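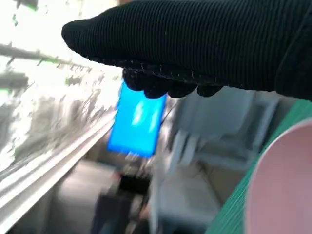

A blue card, held at a slant.

Director's Diary: March

The month has been given over almost entirely to the notification changes in the Zumgate app, and this entry is longer than usual as a result. Members who read only the release notes will have seen a single line on the subject. The office received a good deal more than a single line in reply.

The facts are as follows. Until this month, the Zumgate app sent its alerts directly to the lock screen of a member's phone, one at a time, as they arrived. With the new release, alerts are gathered into a digest and delivered twice a day unless the member chooses otherwise. The setting can be changed under Account, then Alerts. It was our view that most people would welcome fewer interruptions, and the trial last fall supported that view.

By the close of the first week we had received 3,397 written messages on the matter. Carys Mostyn and her team read all of them. I wish to record my thanks to her here, as the team had been told to expect a quiet start to the month and had scheduled training on that basis. The training has been moved to the spring.

A large share of the messages asked only where the setting had gone. I take that as a criticism of the design. The old switch sat on the first page of the app. The new one is three screens deep, and its label, "Delivery preferences," was carried over from an internal document and was never tested with members. Ieuan Prothero raised this in January. The minutes show that his note was accepted and then assigned to no one.

A smaller group of messages raised a harder question, and I spent most of a morning with Cadi Lougher going over it. These members use the app to coordinate shifts, school pickups and medical appointments. For them an alert that arrives four hours late has no use at all. Several wrote that they had been given no warning. We did send a warning -- it went out as an alert, and under the new arrangement many members received it in the digest, after the change had already taken effect. I record this without further comment, except to say that notice of any change to alerts will go out by email from now on.

On Friday the product board met to decide whether to withdraw the release. Albertina Mota spoke for keeping it, and made her case well. Battery use is down on older phones, and the complaints about late-night buzzing, which have come in every month since the app was launched, had nearly stopped. Nest Pumphrey argued for a full return to the previous version. Her concern was trust: members had made a choice about how they wished to be reached, and the update had replaced that choice with ours.

The board settled on a middle course. Members who had alerts turned on before the update will have them restored as they were. The digest will be offered on the first screen after the next update, and will be switched on only by the member. The label will read "When should we alert you?" It was agreed that wording of this kind must be shown to members outside the building before it is released, and 1,000 invitations to a reading panel will be sent shortly.

I was asked afterward whether the digest had anything to do with our agreement with Stivach, whose sponsored items appear at the foot of it. The question is a fair one. The agreement was signed after the digest had been designed, but the two were announced in the same week, and a reader would have every reason to connect them. I have asked that sponsored items be removed from the digest until the panel has reported. Stivach has been informed and has been courteous about it.

Other business was light. The Pritchard contract for translation was renewed for two years on the same terms. The version of the app for Dranus tablets remains behind schedule. The difficulty is with sign-in, where the keyboard covers the password box when the tablet is held upright. A correction is in hand, and I would ask members who use these tablets to turn them sideways for the present.

I should add that I switched my own phone to the digest on the day of release and have kept it there. My evenings have been quieter. I also missed a message from my daughter about a changed train, and stood on a platform for 40 minutes.

The next entry will report on the reading panel and, if there is room, on the question of dark mode, on which the office continues to receive mail.

Shared 4 times
2 comments

glenhaven_m
Thank you for putting the old alerts back. Will it happen by itself or do I need to reinstall? The help page still describes the digest.

Tobias R.
I liked the digest and would like it to stay. Please do not bury it on the third screen next.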